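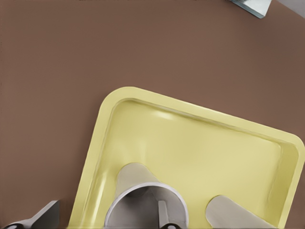
About Rolten Kitchen School

Rolten is a small cookery school for adults. We teach evening and weekend classes in everyday cooking, and we run a longer course for people who want to work in a café or a school kitchen. We do not offer a degree or a chef's diploma. Most of the people who come to us want to feed themselves and their families better, or have cooked at home for years and want to do it for pay.

How we started

The school was set up by Hiwot Ambaye and Kulap Meesuk, who met while working in the same hospital kitchen. Hiwot had been giving lessons in Ethiopian cooking at her flat, four people at a time, and had run out of chairs. They rented the ground floor of a former printer's shop on Polau Street and opened in March with one cooker and a second-hand fridge. The first course was soups and flatbreads. It is still on the timetable, although the recipes have changed a good deal and the lentil one has been replaced twice.

We took over the upstairs rooms when the printer's old tenants moved out. The teaching kitchen is still on the ground floor. Upstairs there is a room for theory lessons, a small library of cookery books that students can borrow, and the office.

What we teach

Short courses last 7 weeks, one evening a week. They cover bread, vegetables, fish, cooking for one, and cooking on a tight budget. Each term we also offer two regional courses. In recent terms these have been northern Thai, Ethiopian, Chilean and Kenyan coastal food.

The Working Kitchen course runs for two terms. It covers food hygiene, knife work, stock control, allergens, menu costing and cooking in quantity. Students finish by planning and serving a lunch for 200 people at the community hall next door. They choose the menu as a group, within a set budget, and write the orders themselves. Places on this course are limited and there is a short interview. We do not ask for qualifications. We do ask that you can stand for a full session and come to every class in the first month.

We also teach a free Saturday class for people aged 16 to 18, called Lotus. It is paid for out of the fees from our private bookings.

Who teaches here

Hiwot Ambaye is head of the school and teaches bread and Ethiopian cooking.

Kulap Meesuk runs the Working Kitchen course. She spent eleven years in hospital and school catering.

Valentina Salinas teaches fish, vegetables and the budget course. She came to us as a student on the second course we ever ran.

Mutua Tanui teaches Kenyan coastal cooking and looks after the Lotus class.

Etenesh Gebru manages the office. If you ring or write to us, she is the person who will answer.

Classes and fees

There are no more than ten students in a short course, and every student has their own place to work. Ingredients are included in the fee. Bring an apron, closed shoes and a box with a lid for anything you want to take home. We can adapt most recipes for allergies if you tell us when you book, but nuts and wheat flour are used in the kitchen every day and we cannot promise that any dish will be free from traces of them.

Reduced fees are open to anyone receiving benefits, and we keep two places on each short course at the lower rate until a fortnight before it starts. You can pay in three parts.

Finding us

We are at 481 Polau Street, on the corner opposite the bus garage. The entrance is at the side, through the green gate. There is step-free access to the teaching kitchen but no lift to the upper floor, and theory lessons can be moved downstairs when needed. The office is open from 10am to 4pm during term. Evening classes begin at 6.30pm and the gate is unlocked fifteen minutes before.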